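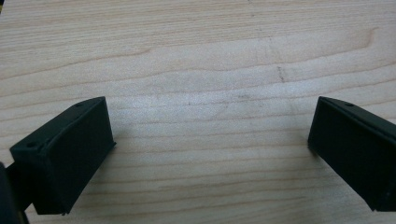

Wooden tabletop

2 shares · 4 comments

A wooden tabletop is the flat upper part of a table, a desk or a workbench, made from wood or from boards with a wooden face. It is the part on which people eat, write, cut, fold, repair and sort things, and for this reason it receives most of the wear. The tabletop is usually made separately from the legs and the frame, and in many tables it can be taken off and replaced.

The word is used for the surface and also for the whole board. In shops the board alone is often sold under the name "top" or "panel", and the buyer has to find the legs somewhere else.

Construction

The oldest form is the plank top, in which a few wide boards lie side by side. They are joined along the edges with glue, with wooden pegs or with a tongue and groove. Wide boards are beautiful but they move much with the seasons, and a plank top which is fixed too strongly to its frame may split along the grain. Older makers therefore left slots for the screws, so the board could become wider and narrower without breaking.

A second form is the edge-glued panel made of narrow strips. The strips are turned so that the growth rings do not all bend in one direction, and the panel stays flatter than a single wide plank. This form is common for kitchen counters and for children's desks.

The third form is the veneered top. A thin sheet of good wood is glued on a core of cheaper material, such as plywood or particleboard. A veneered top is stable and light in price, but it can be sanded only a little before the core appears. The edges are covered with a strip of the same wood or with a solid lip.

Wood and color

Light tops are most often made from birch, maple, ash, beech or pine. These woods differ more in hardness than in color, and it is difficult to tell them apart when they are finished. Pine takes dents easily, even from a pen pressed hard on one sheet of paper. Beech and maple are harder and are preferred where tools or dishes are put down many times a day.

Nearly all light woods become darker or more yellow with light. A cloth, a lamp or a pile of books left in the same place for a long time leaves a paler shape, which usually becomes weaker when the whole surface gets the same light again. Dark woods such as walnut go in the other direction and become lighter.

In the Burkard valley, tops were traditionally left without any finish and scrubbed with sand and water, which gave them a pale, slightly raised grain. Some kitchens there keep the habit. The Jellevard workshop, in the town of the same name, sold scrubbed tops of this kind until it changed to oiled beech.

Finish

The finish protects the wood from water, fat and dirt. Four kinds are in ordinary use.

Oil goes into the wood and leaves it with a soft, natural look. It is easy to repair in one spot, but it must be renewed from time to time, and a new table may need two coats before it is used.

Wax gives a smooth feel under the hand. It does not like heat, and a warm cup makes a white ring in it.

Lacquer and varnish make a hard film on top of the wood. They resist water well — better than oil — but a deep scratch is difficult to hide, and often the whole surface has to be sanded.

Soap is used mostly on pale woods. It is mixed with warm water, rubbed on and wiped off. The wood stays light and looks almost untreated, although stains from red wine, beet and coffee go in quickly.

Use as a work surface

At a table that is used for hand work, the free space in the middle matters more than the total size. Guides for home workshops advise keeping tools at the sides and leaving the center open, so that the object can be turned around and put down without moving something else first. Good light from one side makes it easier to see small parts, and a surface without strong pattern helps in the same way. Screws, pins and buttons are found more easily on plain pale wood than on a printed cloth.

A very glossy top gives reflections and is tiring for the eyes. A rough one catches thread and paper. Many people choose a matte finish as a compromise. The Vedis folding bench has a matte top for this purpose, and its older model by Chauhan had a green cloth which could be removed.

Care

Daily care is simple. Crumbs and dust are removed with a soft dry cloth, and sticky marks with a damp one that has been well wrung out. The wiping should follow the grain. Water should not stay on the surface, especially along the joints and near the ends of the boards.

Small dents in solid wood can sometimes be raised with a damp cloth and a warm iron, held in place for 10 seconds and then lifted to look. This method is not suitable for veneer, because heat can loosen the glue.

See also: Workbench; Veneer; Wood finishing; Cutting board

Last changed 6th October

We use cookies to remember your reading settings. Accept | Manage choices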